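3. Reconfiguration du travail au poste de convoyage

3.1. Répartition des tâches

L'atelier de Colach, où s'est déroulée l'observation, traite des articles de petit format acheminés par convoyeur. Avant l'introduction du poste automatisé Pliveo, la dépose, l'orientation et le retrait des articles relevaient d'un même opérateur, qui réglait lui-même sa cadence en fonction de l'encombrement de la bande. L'automatisation a séparé ces opérations. La manipulation au-dessus du convoyeur revient au robot; l'approvisionnement, la reprise des articles mal placés et l'évacuation des bacs restent à la charge du personnel.

Cette séparation modifie la nature de l'attention requise. Dans le régime manuel, l'opérateur suivait chaque pièce. Dans le régime automatisé, il surveille un enchaînement et n'intervient que sur écart. Oyewole et Isah désignent cette forme de présence par le terme de veille interstitielle - une disponibilité continue, ponctuée d'actes brefs que la fiche de poste ne mentionne pas. Sur les 100 interventions relevées en avril, 91 ont été effectuées sans saisie dans le registre d'exploitation. Les opérateurs ne les considèrent pas comme des incidents et n'en font état qu'en entretien.

3.2. Compétences et marges de manœuvre

Le savoir-faire gestuel ne disparaît pas, il se déplace vers l'amont. Préparer la table suppose désormais d'anticiper la trajectoire du bras et de disposer les articles dans une zone que la pince peut atteindre. Deux opérateurs ont élaboré à cette fin des repères propres, transmis oralement lors des changements d'équipe. L'encadrement les tolère sans les avoir formalisés.

La cadence constitue le second point de friction. Fixée par la consigne du poste, elle ne peut plus être modulée par la personne présente, hormis par l'arrêt complet. Plusieurs opérateurs jugent cette alternative trop grossière et demandent un réglage intermédiaire. L'éditeur n'avait pas répondu à cette demande à la clôture du terrain, le 1er mai 2021.

La figure 2 réunit trois vues du poste. Le convoyeur à bande verte y est bordé de rails en aluminium et des éléments en plastique bleu en occupent les abords.
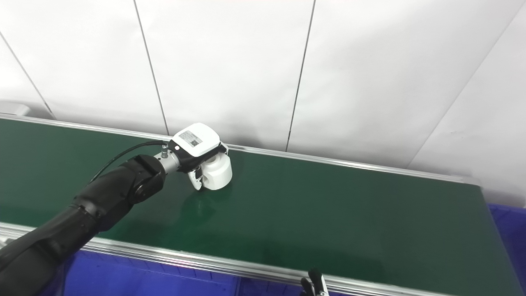
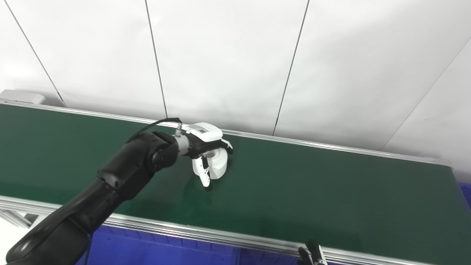
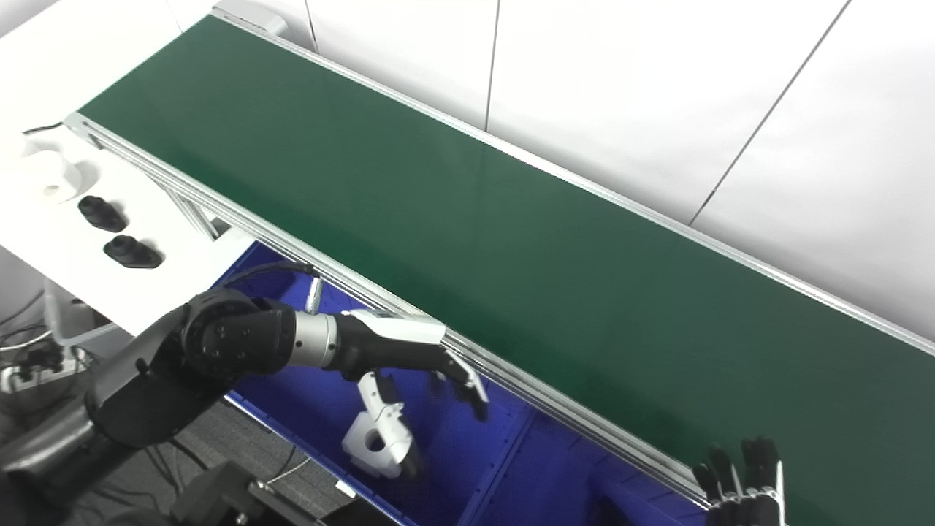 Figure 2. Poste de convoyage automatisé, atelier de Colach. De haut en bas: pince au-dessus de la bande; rouleau blanc posé sur la bande, contre le doigt de la pince ou juste à côté; bande vide, rouleau blanc sur la table.

3.3. Limites de l'observation

Les relevés portent sur un seul atelier et sur une période courte. Les entretiens ont été conduits pendant le service, ce qui a pu en abréger certains. Le registre d'exploitation n'a été consulté que pour le mois d'avril.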